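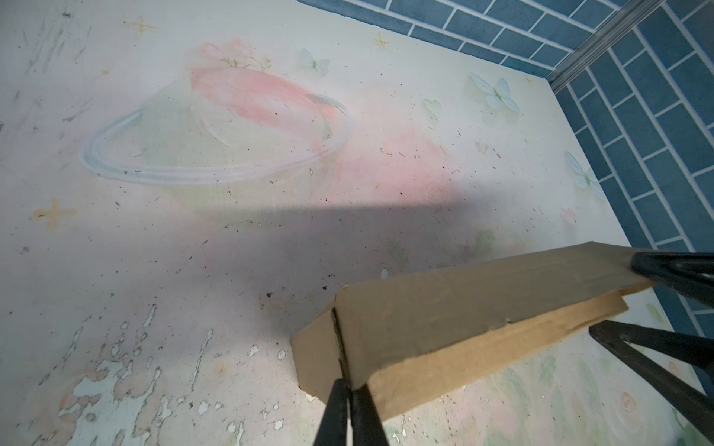 Plain long carton, no print.

Misura Long Mailer, flat-packed, 100 to a bundle

If you post things that are long, thin and easily bent, you'll know how hard it is to find a box that fits. Tubes roll off the table and make everything inside them curl. Padded bags are hopeless. We started stocking the Misura for our own orders of garden canes and knitting needles, and liked it so much that it's now on the shop page for everyone!

It comes flat and folds up without tape along the body. The long side locks into itself, then you tuck the end flaps in and put one strip of tape over each end. Your first few will be slow, but after that your hands just know where to go (mine do it while I'm on the phone). 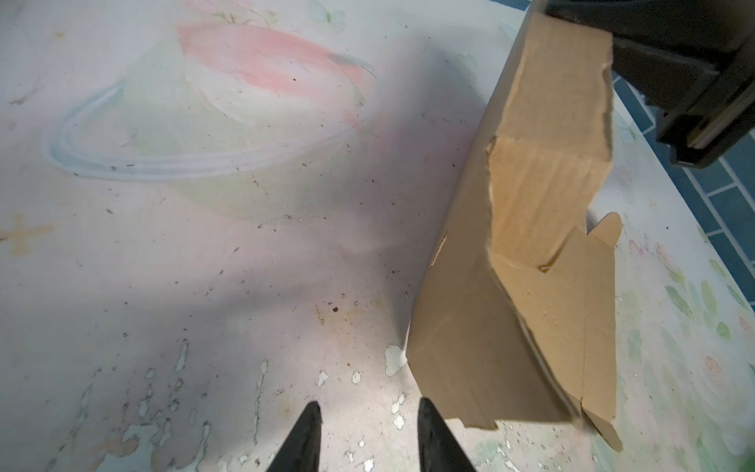 Score lines matter more than people think. A cheap carton is often pressed too lightly, so you fold it and the board bulges next to the line instead of on it. Misura press theirs good and deep, and the corners come up square. Fold every line right over once before you build the box — it makes the locking tab far easier to push home.

Size and strength
Board: single wall, brown both sides
Depth when made up: 6 cm
Closure: locking side, tuck ends
Pack: 100 flat, banded
Recycling: goes in with household card once the tape is off

Keep the bundle lying down somewhere dry. Stood on end in a damp shed it will bow, and a bowed blank is a pain to lock. We keep ours under the bench with a board on top.

It goes nicely with Vastora paper tape, which sticks well to brown card even in a chilly room. If your things are heavier, metal rods for instance, have a look at the Prellesen double wall instead. It's stiffer to fold, but it does take a knock. The Pillai end pads fit both, and I'd put one in each end for anything with a point on it.

Orders usually leave us in around 3 working days. The next big delivery is due in March, and you can still order before then from what's on the shelf.

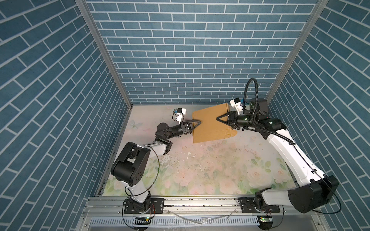

Prellesen owner writes: I bought these for wooden dowels after using the double wall for years and they're so much quicker to make up. The end flaps were a bit tight until I started folding them back first. Could you do a half bundle, please? I haven't the room for a full one.

Half bundles are on the list, and we'll add them to this page as soon as we've sorted the postage.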